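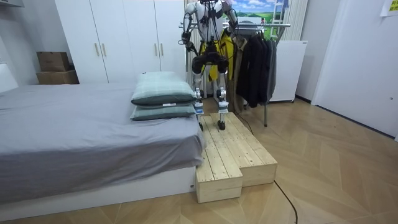 Nobody gets a knee right on a stair until they have gotten the ankle right on the flat, according to Rajeshwari Pisharody, and she would hold off on a third step until the legs stop depending on the yellow fabric or strapping.

Home Step Build Moves to Two Levels
Posted in March, by the Kandbridge Workshop Notes desk

The remark came in response to a progress note on Hundum, a humanoid stepping project being run out of a bedroom in Kandbridge. The builder, who posts under the name Menon, has moved the work from flat floor to a two-level platform of unfinished pine planks and is now tuning how the legs handle a change in height.

The platform is two separate box-like crates pushed together. The lower one serves as the first step. The upper one is longer and only slightly higher, with its top planks running front to back. Menon's note gives the rise between the two levels as 80 millimeters and says the crates were kept separate so that the gap could be changed with packing strips under the upper box. The wood has been left bare. An early trial with varnished boards was dropped after the feet slid during weight transfer.

Most of the note deals with the stance before a step. The controller holds one foot near the front edge of the upper level and the other a little farther back, then shifts the load to the rear leg before it lets the front foot go. Menon logged 51 attempts at a single step down with the arms held in front of the hips. The note lists 3 faults that came up more than once: late knee flexion, a toe strike on the lower crate, and a slow yaw toward the trailing cable.

The yaw took the longest to trace. Menon first blamed the hip calibration and spent two evenings repeating it. The cause given in the note is cable drag, which pulled the torso to one side as the rear leg took the load. The cable now leaves the platform with more slack. Menon has also moved the arms in closer to the body — the earlier pose put enough mass forward to tip the ankle past its limit.

Control runs at 170 updates per second, down from a higher rate that caused dropped packets on the leg bus. Menon reports no loss of balance from the lower rate at the present walking speed, but expects it to matter once the legs move faster. Foot contact is estimated from motor current. There are no pressure sensors in the soles, and the note says none are planned for this version.

Pisharody's reply also questioned the current-based contact estimate. She pointed out that bare pine flexes under load and that a plank seam can read as a late touchdown. Menon answered that the seams had not shown up in the logs, and agreed to repeat the test with a stiff sheet laid over the upper crate.

The parts list and crate drawings will be shared with members of the Drultcombe shared workshop, where a second set of crates is to be cut. Menon wants the Drultcombe set built with a taller rise, so the same gait settings can be checked against different steps. Step-up tests have not started.

Last updated: March, 4:40 p.m.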